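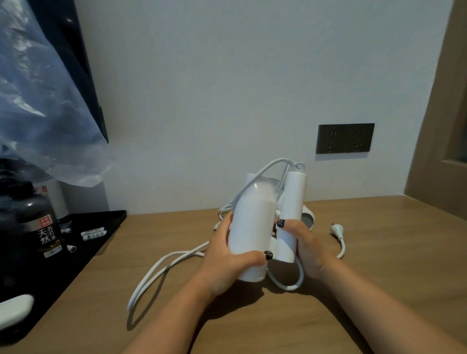
*folding dryer, coming with me, not up for debate*

# Saltis overnight ferry to Prellach, cabin or recliner?

**jfrota_**
ok so going in April with my cousin, 9 nights total, and the first one is on the boat. 19 hours. Inside cabin with two bunks is way more than the recliner lounge and my cousin says recliners are fine, we're not made of glass. I am a little made of glass.

Has anyone done the lounge on this route? Can you sleep at all? Do they lock it or can people just wander through? Also is the food on board terrible or just expensive

Only taking a 23 liter backpack each btw so no room for a sleeping bag

**dahlgren_alvar**
Cabin. Don't even think about it.

Did the lounge two years ago on the older ship. Lights never go all the way off, there's a door to the deck that bangs every time somebody goes out to smoke, and the AC is set for a meat locker. Recliners go back maybe as far as a bus seat. I gave up in the middle of the night and slept on the carpet behind the last row, which half the lounge was already doing.

Food is expensive AND terrible. Bring sandwiches.

**cauanorth**
Disagree with the above. Lounge is fine if you board early and take the row by the window on the side away from the bar. Eye mask, earplugs, a hoodie you can pull over your face. I've done it four times and slept every time. Saved enough to eat properly in Prellach for days

People pay for a windowless box over the engine and then tell everyone else they're nuts

**dahlgren_alvar**
Four times on which ship? The new one has a different lounge. I'm talking about the old one, and they still swap it in off season. April is off season.

**cauanorth**
both

**dahlgren_alvar**
Then you have a gift.

**lucimara.b**
Cabins also come with a shower. After that long on a boat you want a shower. Lounge people share two bathrooms and by morning they are not nice bathrooms.

Also the seas in April can be rough, lying flat helps a LOT if you get sick. Ask me how I know. Pills before you board, don't wait till you feel it.

If you book a cabin ask for mid ship, low deck. The ones up front are cheaper for a reason, you feel every bump and the anchor chain goes off at arrival like the world is ending

**jfrota_**
ok the shower is a good point, I had not thought about the bathrooms. I do get seasick on lakes lol

what about getting into town from the port? boat gets in early and our room isn't ready until 3 in the afternoon. And is there anywhere to leave bags

**reinaldo_b**
Shuttle meets the boat, you pay the driver, cash only. Drops you at the bus station. If you miss it don't panic, you can walk it but it's uphill and there's no sidewalk for the first stretch.

Lockers at the bus station, coins. They were out of order last time I went thru. The bakery across the street let us leave our packs in the back as long as we bought breakfast. Breakfast was great so no complaints

**cauanorth**
the lockers have been out of order since forever

With small packs I'd skip it and just carry them. Go up to the old wall, it's free, opens at sunrise, there are benches. Sleep there if you took Alvar's advice and got no sleep over the engine

**dahlgren_alvar**
Low deck mid ship is not over the engine. Look at a deck plan once in your life.

**ellwood_mod**
Keep it friendly please. Prices in the pinned post, that's last season's list, if anyone has the new one send it over

**lucimara.b**
jfrota what are you packing? 9 nights out of 23 liters is doable but that coast in April is four kinds of weather before lunch. I did it and wore the same pants all week

**jfrota_**
so far: two pants, four shirts, fleece, rain shell, underwear, one pair of sandals plus the shoes I'm wearing. toiletries. Kindle. hair stuff. My cousin says the hair stuff is ridiculous and I said her three paperbacks are ridiculous

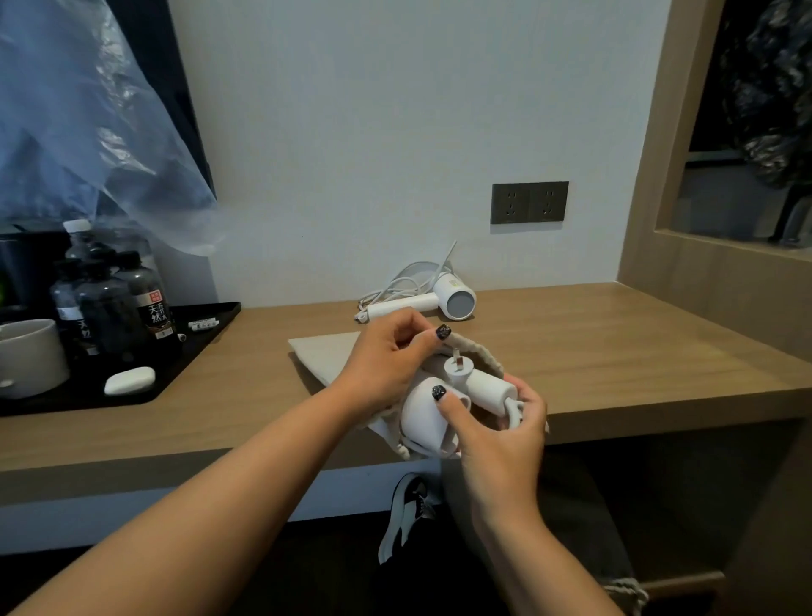

shirts get rolled, fleece goes on my back for boarding so it doesn't take up space, rain shell in the outside pocket where I can grab it. The thing I can't figure out is shoes. Are sandals pointless in April?? I keep putting them in and taking them out

**reinaldo_b**
Sandals yes. Hostel and guesthouse floors. Not for walking in town, it's all cobbles and they get slick.

Leave one pair of pants home. Two pairs means the one you're wearing plus one, right? if it's two in the bag that's one too many

**jfrota_**
two in the bag 😬 ok ok, one

**lucimara.b**
Take a small bar of laundry soap and a few feet of cord. Wash at night, hang it in the shower. Wool socks dry overnight, cotton won't, not with that damp.

And get a real waterproof cover for the pack. My shell was fine, my pack was soaked, my book turned into a brick. I sewed one after that from a pattern on Stitport, took one evening, still using it. Buying one is fine too obviously

**cauanorth**
trash bag inside the pack. done. free

**lucimara.b**
A trash bag works till it rips, and then you're at the bus stop with a ripped trash bag.

**cauanorth**
bring two

**dahlgren_alvar**
For once I agree with him. Trash bag inside, no cover. Covers blow off in the wind up there, I watched mine go over the rail and it's still swimming.

Back to the cabin thing. What's your total budget? If the cabin eats all your money then fine, lounge, take the hoodie.

**jfrota_**
400 each for everything after the boat tickets. So the cabin would have to come out of that unless I beg

rooms are paid already. so it's food, buses, the cabin, and I want one nice dinner. One

**reinaldo_b**
That's plenty if rooms are paid. Lunch is the cheap meal there, do the set lunch and then bread and cheese at night. Nice dinner book ahead for Saturday or go any other night and just walk in.

Bus pass is worth it only if you're going up the coast. If you stay in town don't bother, everything is close

**lucimara.b**
Seconding the set lunch. Skip the places on the harbor with pictures on the menu, go two streets back

**cauanorth**
harbor ones are fine, the fried fish one next to the ticket office is good. pictures and all

**jfrota_**
ok update. called Saltis, on hold forever, but the lady said you can upgrade from recliner to a cabin at the desk on board if any are left, and it's usually less than booking it now? does that sound right to anybody

**dahlgren_alvar**
Right, if there are any left. Go straight to the desk when you board, don't stop to look at the view. There is always a line.

**reinaldo_b**
did this last fall, worked fine. They wanted to see the recliner ticket printed, phone wasn't good enough for some reason. print it

**cauanorth**
and if they're sold out: window row, away from the bar. you'll see

**jfrota_**
booked recliners, will run to the desk. cousin is thrilled, she thinks she won. will post after how it went, and I'll try to get the new price list for the pinned post while I'm in line

**lucimara.b**
take the pills BEFORE you board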